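4. Setting up the Ritetti for your first fill

Okay, you've got the dispenser out of its box and the feet screwed in (section 3, if you skipped ahead like I always do). Now we get some water into it. I've set up a fair few of these for the break rooms at Clesitz, and the first fill is the part people phone me with questions about, so I'm going to go slowly.

Before you start, pick the spot. The back of the unit needs 8 inches of clear space behind it, and I mean clear, with no curtain hanging down and no stack of paper cups. Keep it out of direct sun too. My first one stood by a south window in the Pilleton office and the water tasted like a garden hose by May!

1. Leave the plug out of the wall for now.

2. Wash your hands, then wipe down the taps and the drip tray with a clean cloth and warm water. Skip the scented dish soap, you'll be tasting lemon for days.

3. Rinse the inside of the tank with plain tap water. Open both taps and let it all run out into a bucket. Do this twice.

4. Close both taps. Give each one a little push with your thumb to be sure it has sprung back.

Caution: Never switch on the heater with an empty tank. It has a cut-out that should save it, but I've had to reset that cut-out more than once and it's a fiddly job with a paper clip.

5. Bring your water over. Big bottles are heavy, so lift with your knees and get a second person if your back is anything like mine. I like the kind with a handle at the cap, which are so much nicer to carry down a hallway.

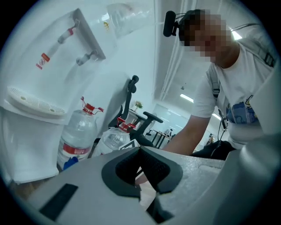 Dispenser with red and grey taps, and large bottles of water.

6. Pour slowly until the water reaches the line inside the tank. If it glugs and splashes, you're going too fast. Stop, let it settle, and carry on.

7. Run a cupful from each tap. You'll probably get some spitting and coughing at first (that's air in the lines, and it goes away). Keep going until you have a steady stream from both.

8. Check the floor and the back panel for drips. Dry everything, including your hands, and then plug it in.

9. Flip the heater switch and wait 11 minutes before you draw any hot water. Go and answer an email or something.

Note: The first tankful is for flushing, so please don't make tea with it. Once it has heated up, switch off, unplug, let the whole thing cool down and drain it. Then go back to step 4 and fill it again for real.

Caution: Hot water comes out HOT. If kids visit your office, turn on the tap lock, which I cover in section 5.

If nothing comes out at all

Nine times out of ten the little float has stuck. Unplug the unit, let it cool, take the lid off and nudge the float with a clean spoon handle. If you have the older Eze model, the float sits on the other side and you have to lift the mesh out first. Still nothing? Write down the error code on the back panel before you call. Code 938 means the inlet filter is in upside down, and you can fix that yourself by pulling it out and turning it over.

Edvin Lunde
Last changed 19/05/2023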